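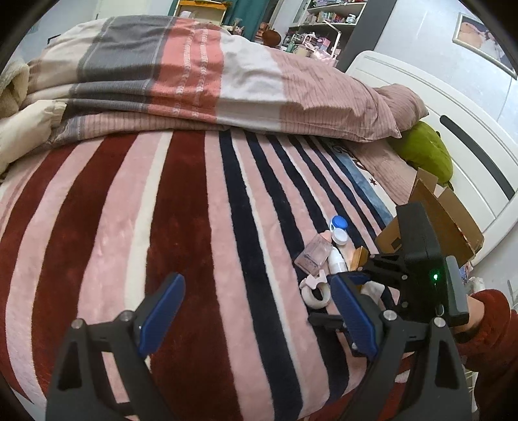
How to Clear the Small Stuff Off Your Bed

3 min read

Small things migrate to the bed. You put down one contact lens case and by evening it has friends: perfume, a little bottle, a roll of tape you have no memory of inviting.

Start with anything that can leak. Tighten both caps on the lens case and stand the perfume up somewhere flat.

Next, sort by room. Bathroom things go in one pile, desk things in another. Tape is a desk thing, whatever it tells you.

Carry each pile out in one trip. Then shake the blanket, gently. Fleece keeps hostages, and I got two earring backs and a cough drop out of mine.

We use cookies to improve your visit. Accept | Manage settings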